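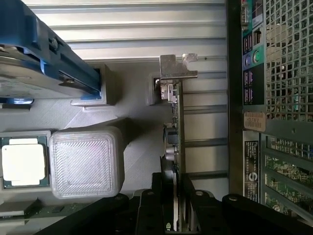
Prunura Service Cell: Setup and Care of the Card Extraction Gripper

The Prunura is a single-arm service cell for the removal and reseating of expansion cards in desktop and workstation computers. It is supplied by Hukis to refurbishment shops, training centers and repair depots. This page covers the two-finger gripper and its wrist camera, which together require more regular attention than any other part of the cell.

Gripper overview

The gripper has two angled fingers on a central mount. In normal use the fingers close on either side of a card that stands upright in its slot, with the central mount in line with the card. The wrist camera looks past the fingers into the chassis, so the operator can check the position of the card against nearby parts such as the drive tray, the air shroud and the rear connector panel before the arm is allowed to move.

Part numbers for the finger set, the mount and the camera bracket are given in the Nurnton parts list shipped with each cell.

Before first use

Place the computer on the cell table with the side cover removed and all power disconnected. Secure the chassis with the four table clamps. The chassis must not shift when pushed by hand.

Start the Bunnag control software and select Tool Check. The arm will move to its rest position and the fingers will open fully, then close, then open again. Both fingers should arrive at the closed position together. If one lags, stop the check and follow the finger alignment procedure below.

Remove the retaining screw from the card bracket by hand. The Prunura does not remove screws, and a card that is still fastened will cause the arm to stop on a force fault. Slot latches on the main board must also be released by hand.

Finger alignment

1. Switch the cell to Maintenance and wait for the arm to lock.
2. Loosen the fasteners on the left finger by one half turn. Do not remove them.
3. Insert the 8 mm gauge block supplied with the cell between the fingers and close the gripper at low force.
4. Tighten the fasteners in the order shown on the card inside the tool drawer.
5. Open the gripper, remove the block and repeat Tool Check.

If the fingers still close unevenly, repeat the procedure on the right finger. A finger that cannot be brought into line should be replaced — bending it back is not permitted under the service agreement.

Wrist camera

Clean the lens with a dry lint-free cloth at the start of each shift. Bright metal inside a chassis can wash out part of the view. Where this happens, lower the exposure in the Camera menu one step at a time until card edges and bracket corners are clear. Camera calibration should be repeated after any change of fingers and after any contact between the gripper and a chassis wall.

Routine care

Each shift: wipe the fingers, inspect the fasteners, run Tool Check.
Every 21 days: check finger alignment with the gauge block and inspect the camera cable for wear.
Every 9 months: replace the finger set and return the used set to Hukis for inspection.

Fault 114

Fault 114 indicates that the grip force was reached before the fingers arrived at the expected width. The usual cause is a cable or clip caught beside the card. Open the gripper from the control panel, raise the arm in manual mode and clear the obstruction by hand. Do not restart the cycle until the view from the wrist camera has been checked.

Service contacts

Setup visits and operator training are arranged through Kanokwan Suksawat, Field Service. Orders for finger sets, gauge blocks and camera brackets should be addressed to Lamai Wongsuwan, Parts and Returns. Please have the serial number of the cell available when making a request.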